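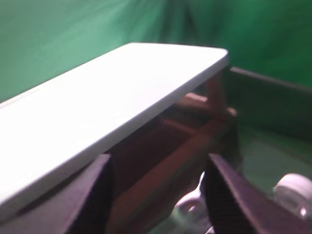

White board on a reddish-brown wooden frame.

Home - Threads - Reading notes - Archive

Flallden Reading Notes
March 20, 2022
By Borkowska

1/ A thread on the two English texts of Gondel, the verse novel set in a canal town over one winter. I read them in parallel during February. Notes on lineation, tense and the missing section follow.

2/ The first translation came out in 1982 from Telham, a small press. It runs to 124 pages with no facing original. The second is the one most shops stock now. It has the facing text and is longer for that reason alone.

3/ Metre first. The original uses an 11-syllable line with a fixed break after the fifth. Telham drops the count but keeps the break, marked with a wide space. The newer version keeps the count and lets the break wander.

4/ On the page the Telham choice looks fussy. Read aloud it holds up better. The pause falls where the narrator draws breath, and she is short of breath for most of part two.

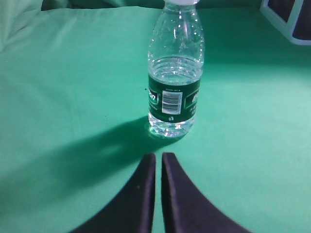 5/ Tense. The original switches to the present whenever the ferry is mentioned. Telham follows this every time. The newer text evens it out to the past, except in the last canto, so the switch there reads as a special effect. In the original it is a habit by then.

6/ Names. Both leave the street names alone. Telham translates the nicknames, which dates it badly in places. "Old Copper" for the schoolmaster is fine. "Miss Tuppence" for the landlady is not.

7/ The missing section. Telham omits some 70 lines from the middle of canto four, the inventory of the dead uncle's shop. No note says so. I found the gap only by lining up the stanza numbers.

8/ Whether the cut was the translator's or the editor's I can't tell. The stanza before it has been reworded to close the join - the verb is plural in the original and singular in Telham - so it was done with some care.

9/ The inventory matters to the plot. The clock that stops in canto six is listed there, with its maker and its fault. Without the list the clock arrives from nowhere.

10/ If you want one copy, take the newer one for completeness. If you are teaching canto two, photocopy the Telham as well and ask the class to read both out loud.

11/ Next is the prose afterword, which only the newer edition prints. Separate thread, as it raises a dating problem I haven't sorted out yet.

Recent threads
Rhyme words in Gondel, canto one
Translating dialect without apostrophes
Small press verse: what Telham kept in print
Facing-page editions and line numbering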